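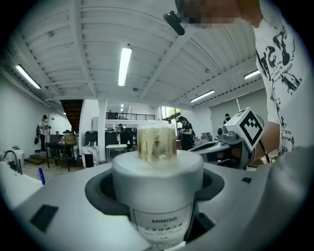 By the Fudley office
Last updated in March
Filed under: About us

About Fudley

Fudley is a travel planning service for people who prefer to arrange their own trips. Members use our website and mobile app to build an itinerary, share it with the people they are travelling with, and keep bookings, maps and notes in one place. We are an independent company with our head office in Flikurcombe, and we have been owned by our staff and founding members from the beginning.

Our history

The company began as a shared folder of walking routes and ferry timetables kept by a small group of friends who travelled together each summer. As the folder grew, other people asked to use it, and a simple website was built so that they could add routes of their own. The first public version listed 100 itineraries, almost all of them for regional trips of a week or less. Members may still browse that original collection, which has been kept in its first form apart from corrections to opening hours and fares.

The present catalogue holds 1,421 itineraries. Each has been submitted by a member who has made the trip, and each is read by an editor before it is published. Of these, 864 can be completed entirely by public transport, and they are marked as such in the search results.

What we offer

The Fudley planner allows a member to start from a published itinerary or from a blank calendar. Stops can be moved from one day to another, and travel times are recalculated when this is done. A budget page records expected and paid costs in the traveller's home currency. Any itinerary can be printed or saved for use without a connection.

Group trips are handled through Lakix, our shared planning tool. Lakix was first offered as a separate product and became part of the Fudley membership two years later. It lets up to 12 travellers vote on dates, propose stops and divide expenses. The organizer of a trip decides who may edit the plan and who may only read it.

Basic membership is free. Paid membership removes the limit on saved trips and includes Lakix. We do not sell places in our search results, and accommodation providers cannot pay to appear in a published itinerary. Where we receive a commission on a booking, a notice is shown beside the booking link.

The Pramanik Library

In addition to the catalogue, Fudley maintains the Pramanik Library, a reference collection covering local transport passes, luggage rules, border requirements and accessible travel. It contains 200 guides at present. The library is open to everyone, whether or not they are members, and may be used by schools and community groups for teaching purposes at no charge. Guides are reviewed at least once a year, and the date of the most recent review is shown at the foot of each one. Readers should always confirm entry requirements with the relevant government office before they travel.

How itineraries are reviewed

Editors check that the places named in an itinerary are open to visitors, that connections are possible in the time allowed, and that prices are stated with the season in which they were paid. An itinerary that can no longer be followed is withdrawn and returned to its author with notes. Authors may revise and resubmit it at any time. Comments from other members are published below each itinerary, subject to our community guidelines.

Privacy

Trips are private unless the member chooses to publish them. We do not share travel dates with advertisers. Members can download or delete their records from the account page, and deleted records are removed from our backup systems within the period set out in the privacy policy.

Working with us

Fudley employs editors, software developers and member support staff. Most positions are based in Flikurcombe, with some remote work available. Vacancies are posted on the careers page as they arise. We welcome proposals from regional tourism bodies and transport operators who wish to supply timetable information, provided that it can be made available to all members on equal terms.

Contact

Member support is available through the help centre from 8:30 a.m. to 5 p.m. Enquiries about the Pramanik Library, including requests for large-print copies of a guide, should be sent through the library form. Corrections to a published itinerary can be reported with the link at the bottom of its page.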